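About Stendard Mobile

Who we are

Stendard is a small mobile phone company serving the towns and farm roads of the Mikent Valley. We sell prepaid and monthly plans, we fix the phones we sell (and plenty we didn't), and we look after the masts that carry your calls over the ridge. If you have ever driven the road out to Plodby and noticed that your call held all the way down the hill, well, that's our work, and we're still pleased with it every time we make the trip ourselves.

How we got started

The company began 20 years ago in a rented room over the feed store in Sarpong, with one counter, one phone line and a drawer full of scratch cards. The big carriers had coverage along the highway and very little beyond it, and people out here had gotten used to walking up to the top of a field to make a call. We started by reselling minutes on someone else's network, and we learned a great deal standing behind that counter, mostly by listening to folks tell us where their phones didn't work. We wrote those places down on a paper map, and when we finally had the money to put up a mast of our own, the map told us where to put it.

These days we run 48 masts across the valley, the newest of them just past the Plodby grain elevator, and we employ 171 people between the Sarpong office, the shops and the field crews. Some of our crew members grew up on the very roads they now drive for us, and it shows when a storm comes through and somebody has to know which gate is the one that opens.

What we offer

Our prepaid plans run for 90 days from the day you top up, so you won't lose your balance because you had a quiet month or a long harvest. Monthly plans come with calls and texts to any number in the country, plus a data allowance you can share with the rest of the household. We don't ask you to sign up for years at a time. You can bring your own phone and your old number, and the folks at the counter will move everything over while you wait (there's usually coffee on).

We also set up lines for small businesses, clinics and schools, and we're always glad to come out and test the signal at your place before you spend a penny.

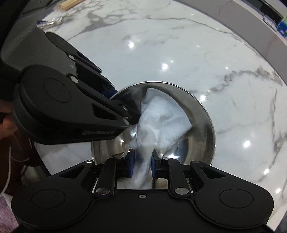

Page last changed: June

Visiting and getting in touch

Our main office is still in Sarpong, though we did move downstairs eventually, and there are shops in Mikent and Plodby as well. The doors open at 8:30 a.m. and we stay until 6 p.m. If you call the help line you'll reach a person in the Sarpong office, and if they can't sort out your trouble they'll pass you to one of the field crew who can.

Working with us

We take on trainees for the field crews every fall, and experience with phones or radio is welcome but not required. Stop in at any of the shops and ask for a form, or call the help line and we'll put one in the mail to you.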